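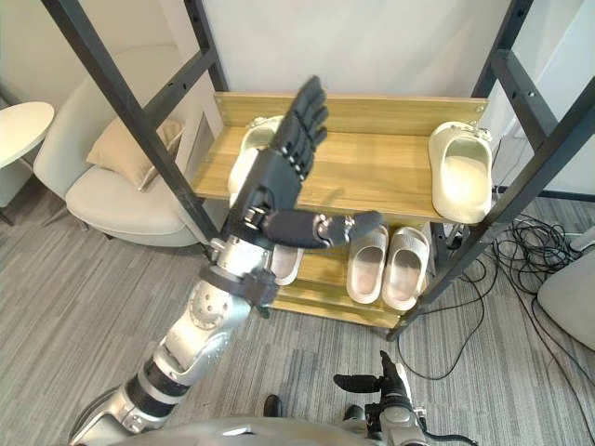
Left hand raised at the shoe rack, palm to the shelf.

Pre-run check, perception and arm control software
Site: Hendville, carpet room
Date: Mon 4 February
Checked by: Ayten Soylu
Release: Stosar 39, planner Skellolier

1. Stop button tested from the operator position. OK.
Comment: both arms hold their position when it is pressed. The planner must be restarted by hand afterwards, please do not forget this.

2. Joint limits loaded from the correct file. OK.
Comment: in January the old file was still being loaded at start. I compared the two files line by line and the new one is in use.

3. Shoe rack in the collision model. OK with remark.
Comment: the two shelves are modelled well, but the dark metal posts are thin and have holes, and the depth filter removes parts of them. I have set the safety margin to 30 mm for every post. Sibel Yurt wants a smaller value — we will discuss it after the test.

4. Slipper detection. NOT OK.
Comment: a slipper behind the hand is lost by the tracker and comes back with a new number. The planner then treats it as a new object. The last position should be kept for 5 seconds. Ticket is open with Ertürk.

5. Cables on the floor to the right of the rack. Remark.
Comment: they are not in the floor map. Base motion stays disabled in software until they are moved.

6. Ready pose, both arms. OK.
Comment: thumbs up, fingers pointing inwards, open space between the fingertips. The self-collision check must stay on, also when the speed is reduced.

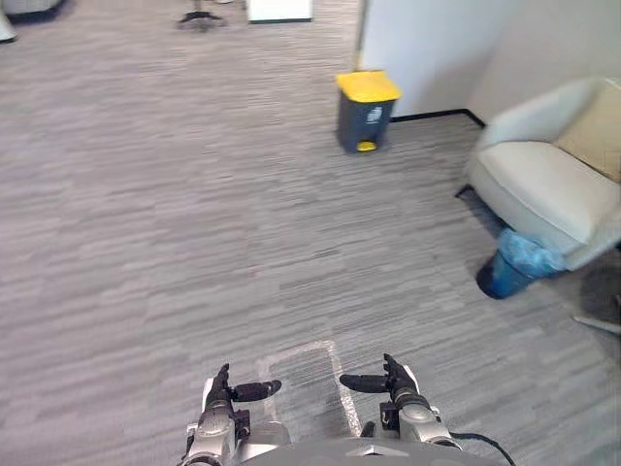 7. Floor tape and fixed objects.
Comment: the white tape is a bit worn and the right side looks brighter than the left, so the line detector needs its threshold checked again. Yellow-lidded bin, blue wastebasket and armchair are to be marked as fixed objects.

Result: arm motion allowed at low speed only. Item 4 to be repeated after the correction, with 3 runs without a lost slipper.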